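Faltversuche mit der Handgelenkkamera nachstellen: eine Anleitung mit Vorbehalten

Das Flomex-Verfahren verspricht, dass ein Zweifingergreifer Stoff allein anhand des Kamerabilds am Handgelenk faltet. Die Erfolgsquoten im Bericht sind hoch. Wie sie gezählt wurden, steht dort leider nicht. Wer sie prüfen will, geht am besten so vor.

1. Aufbau. Helle, einfarbige Tischplatte, ein Tuch in kräftiger Farbe. Das macht es dem Verfahren leicht, und das gehört ins Protokoll. Auf gemustertem Grund haben wir es bei Neren gar nicht erst zum Laufen bekommen.

2. Ausgangslage. Tuch fallen lassen, nicht zurechtzupfen. Vorgefaltete Tücher sind der häufigste Grund für schöne Zahlen.

3. Anfahrt. Greifer öffnen und so weit absenken, dass beide Fingerspitzen im Bild sind. Vor dem Schließen anhalten und das Bild speichern.

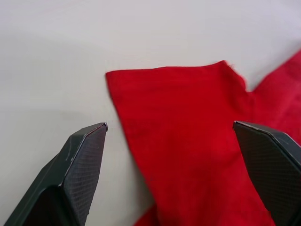 Greifer offen am roten Tuch: linker Finger über der weißen Fläche, rechter über dem Stoff.

4. Kante beurteilen. Eine gerade Stoffkante zwischen den Fingern sieht nach einem sicheren Griff aus. Ob eine Lage gefasst wird oder 2, verrät das Bild allein nicht. Der Bericht behandelt beides als Treffer, ich nicht.

5. Schließen, anheben, ablegen. Nach dem Anheben ein weiteres Bild speichern und die Lagen von Hand nachzählen. Das dauert und lässt sich nicht abkürzen.

6. Auswerten. Mindestens 20 Durchgänge pro Ausgangslage. Abbrüche zählen als Fehlschlag, auch wenn die Software sie als »übersprungen« führt.

Zum Trainingssatz: Fedoruk liefert 1510 Griffe mit. Wie viele davon am selben Tuch entstanden sind, konnte ich der Dokumentation nicht entnehmen. Vor einem Vergleich mit Cullumham würde ich deshalb ein fremdes Tuch nehmen und die mitgelieferten Gewichte unverändert lassen.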